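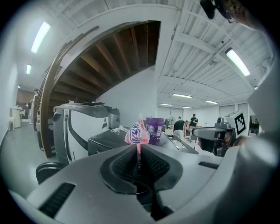

Why does rubber grip?

Push your finger across a window and then push a rubber across it. Your finger may slide, but the rubber sticks and judders. Both are pressing on the same smooth glass, so the difference must come from what they are made of.

The force that stops things sliding is called friction. It happens wherever two surfaces touch. Even surfaces that look smooth have tiny bumps and dips, far too small to see. A hard material like steel only touches another hard surface at the tops of these bumps. Rubber is soft, so it squashes down into the dips and touches in many more places. More touching means more grip.

Where rubber comes from

Natural rubber starts as a milky liquid called latex. It comes from the rubber tree, which grows in hot, rainy countries. Workers make a thin sloping cut in the bark and the latex drips into a cup. The tree heals and can be cut again.

Raw rubber is not very useful. It goes sticky in summer and cracks in winter. In the 1800s people found that heating it with sulphur made it tough and stretchy all year round. This is called vulcanising. Much of the rubber we use today is made from oil instead, but it is still often treated in this way.

What are the ridges for?

Look at the sole of a trainer, the handlebars of a bike or the inside of a goalkeeper's glove. Many of them have ridges, bumps or grooves.

On dry, clean ground a flat piece of rubber can grip very well. Racing cars use smooth tyres on dry tracks. Water changes things. A thin layer of water gets between the rubber and the road, and the tyre starts to float on it. Grooves give the water somewhere to go, so the rubber can reach the road again.

Ridges also bend a little when you push on them. On soft ground such as mud or grass, bigger lumps dig in, and that is why football boots have studs.

Try it yourself

You will need a tray, a coin, a rubber, a wooden block, some books and a ruler.

1. Put the coin, the rubber and the block in a row at one end of the tray.
2. Lift that end slowly and rest it on one book, then two, then three.
3. Measure the height of the raised end when each thing starts to slide.
4. Wipe the tray with a damp cloth and do it all again.

Write your results in a table - one column for dry and one for damp. Did the order change?

Words to know

Friction: the force that slows or stops things sliding over each other.
Latex: the milky liquid that natural rubber is made from.
Vulcanising: heating rubber with sulphur to make it stronger.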